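Notes and data card for **Kistenari**, the bathroom-counter recordings from our shared workshop in Sterthorpe. Written by Ikhsan Ngau, last touched April 27, 2022. If you only want to load the files, skip down to "Getting started" - everything before that is me being excited about a hand.

## What this is

Kistenari is a set of short recordings of a five-digit robotic hand working at a bathroom counter: mugs, brushes, faucets, the small stuff that lives next to a sink. We built the arm mount and the control box ourselves over one long winter, and the first usable recordings came out in January. There are 2,939 episodes in this release. Each one is a single attempt at a single task, good or bad, and we kept the bad ones because they're some of the most useful!

The whole thing runs on two pieces of home-grown software:

- **Hapeta** drives the hand. It takes glove input or a scripted motion and turns it into joint targets.
- **Mellari** does the recording. It lines up the wrist camera with the joint log and writes an episode folder.

Both are in this repo. Hapeta is the tidier of the two.

## The hand

I love this hand. The finger joints are bare metal, the fingertips are black pads, and a ribbed black sleeve goes over the back of the hand and up past the wrist. The sleeve started as a way to keep the cables from snagging on the counter and it has stayed on ever since. It does creep forward over a long session, so please check it before you start and tug it back behind the first joints.

The thumb was the hard part. We wanted it to swing well away from the fingers so the hand could come down over a mug body or go after the handle, and our early linkage would bind near the end of its travel. The current one opens wide and closes without chatter. If you're building your own, give the thumb all the time you can spare and don't be shy about reprinting the bracket.
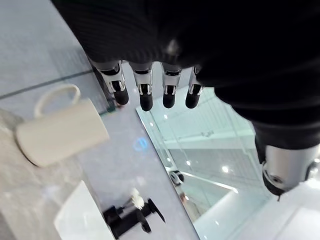 Approach height matters more than I expected. Come in too low and the fingertips bump the mug before the grasp begins, too high and the operator loses track of where the thumb is going. Most of our operators settled into a habit: stop above the counter, open all the way, pause for a breath, then go. You'll see that pause in a lot of episodes. Don't trim it out if you're training on this, the pause is where the alignment happens.

## Tasks

There are 17 tasks. The ones people ask me about most:

- `mug_upright` - stand a tipped mug back on its base
- `mug_handle` - lift a mug by the handle only
- `mug_shift` - slide a mug along the counter without lifting it
- `faucet_lever` - move the lever from one end to the other
- `brush_pick` - pick up a small brush and put it down again

`mug_upright` is my favorite by a mile. It looks like nothing and it's wonderfully hard. A plain white mug on a pale gray counter gives the camera very little to hold on to, and a handle pointing up changes the whole approach.

## What's in an episode

```
episode/
 wrist.mp4
 joints.csv
 task.txt
 outcome.txt
 notes.txt
```

`outcome.txt` holds one word: `done`, `dropped`, `missed` or `stopped`. The operator picks it right after the attempt. `notes.txt` is often empty, but when somebody did write something it's usually worth reading (I've fixed two real bugs in Hapeta thanks to a grumpy note).

Joint values are in degrees, and the thumb columns come last.

## Getting started

```
pip install -r requirements.txt
python mellari/check.py path/to/episodes
python mellari/play.py path/to/one/episode
```

Run `check.py` first. It reads every folder and prints the ones with a missing file or a clock mismatch. `play.py` opens the video with the joint traces scrolling underneath, and it's a really nice way to spend an evening.

## Known problems

**Reflections.** Glass beside the counter picks up the ceiling lights and bits of the room. A model that leans on bright spots will get fooled. We tried masking the glass and gave up, so you get it as recorded.

**Blur.** Objects near the side of the view can go soft. The fingers stay in view for most of a grasp, which helps, but mug rims in particular are sometimes mushy.

**The hand blocks the view.** With the camera where it is, the fingers cover whatever they're about to touch. That's the nature of a wrist view and I still think it's worth it.

**Thumb drift.** The thumb zero wanders during long sessions. The offset for each session is in `calibration.csv`. Apply it before you compare thumb angles between sessions!

## Splits

We split by session, so neighboring attempts never land on both sides. The lists are `train.txt` and `test.txt`. Please don't shuffle the episodes together and make your own random split unless you say so in your write-up.

## Still to do

- [ ] Separate `dropped` into early and late drops
- [ ] Redo the faucet episodes with the new thumb bracket
- [ ] Write proper build notes for the control box
- [x] Remove the duplicate session folders
- [x] Put units in the `joints.csv` header

## Contributing

Yes please! Bug fixes to Mellari are especially welcome. If you've recorded your own episodes in the same layout, run `check.py` on them, open an issue with the output pasted in, and tell me which hand you used. Photos of thumb linkages are always welcome too.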